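3.2 数据采集

本节说明抓取样本怎么来的。采集分两处做,Hevstead 实验室和 Skerkport 的合作站点,流程一样,相机标定各做各的。下文如不特别说明,都指 Hevstead 的数据。

每一轮(episode)开始前由操作员把物体倒进料箱,不摆放,不调整姿态。倒完即开始。早期我们试过手工布置,Melville 基线在这种数据上训练后成功率虚高,换成随意倾倒就掉下来,所以手工布置的部分全部弃用,不进训练集。

物体类别有意混杂:鞋形物、小包装、细长工具、圆形小容器等,尺寸差别大,表面有反光的也有哑光的。物体常聚到箱体一侧或角落,靠壁的最难抓,末端执行器下探时容易与箱壁干涉。这类样本单独打标签,记为 wall,采样权重提高到 4。权重没有细调。

相机固定安装,视角在一个批次内不变。机械臂从一侧伸入料箱上方,线缆随臂运动,会挡住部分物体(见图 2)。遮挡没有做剔除,部署时同样存在,模型应当见过。只有目标物体完全不可见的帧才丢弃,由脚本判定,人工抽查。

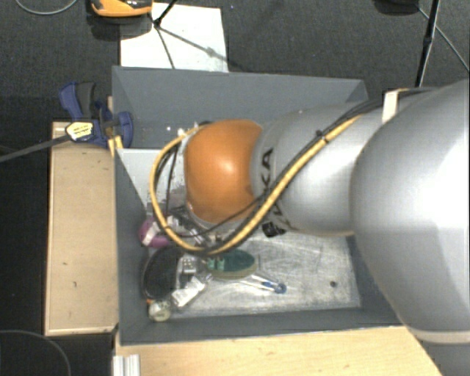

图 2 采集工位。机械臂位于料箱上方,物体聚在料箱一角,黄色线缆绕过橙色关节盖。

Jarmila Holub 读初稿时提出异议:线缆遮挡和臂的姿态强相关,网络完全可能拿线缆位置当捷径去猜动作,并没有在看物体;她要求至少补一组把线缆区域涂掉的对照,否则遮挡鲁棒性这个说法站不住。

这个意见我们接受。对照组用同一批数据,线缆像素以掩膜置灰,其余设置不变,结果放在 4.3 节。掩膜由 Chae-won Ki 标注,边缘偏宽,可能多盖掉一点物体像素,对结果的影响未单独测。

最终保留 371 轮有效样本。每轮最多 16 次抓取尝试,达到上限或箱空即止。失败的尝试也保留,连同失败类型(空抓、滑落、碰壁、一次夹起多件)一起写入日志。失败样本对训练价值打分网络是必须的,只留成功样本时打分普遍偏高,基本没有区分度。

控制方式两种混用。前半段由操作员遥操作,后半段由 Kozan 策略自主执行,操作员只在将要碰撞时接管。接管的时刻记入日志,接管前 4 秒的动作不作正样本。两种来源的动作分布不同,训练时加一个来源标志位,推理时固定为自主。

时间同步:关节状态与图像各自带时间戳,按最近邻对齐,误差超限的帧丢弃。四月之前的一个批次时间戳有漂移,已重新对齐,对不上的整轮删掉,不计入上面的的轮数。

标注格式。抓取点以料箱坐标系给出,原点在箱底中心,不用基座坐标。这样两个站点的数据可以直接合并,料箱挪动后只需重新标定一次外参。箱底的划痕和污迹在深度图上影响不大,但在彩色图上偶尔被误检成细小物体,训练时加了亮度与对比度扰动,误检有所减少,没完全消失。这一点在第 5 节局限性里再讨论。

训练集与测试集按轮划分,不按帧划分,同一轮的帧不会跨集合出现。测试集另含训练中未出现过的物体,清单见附录 B。Skerkport 的数据只用于测试,不参于训练。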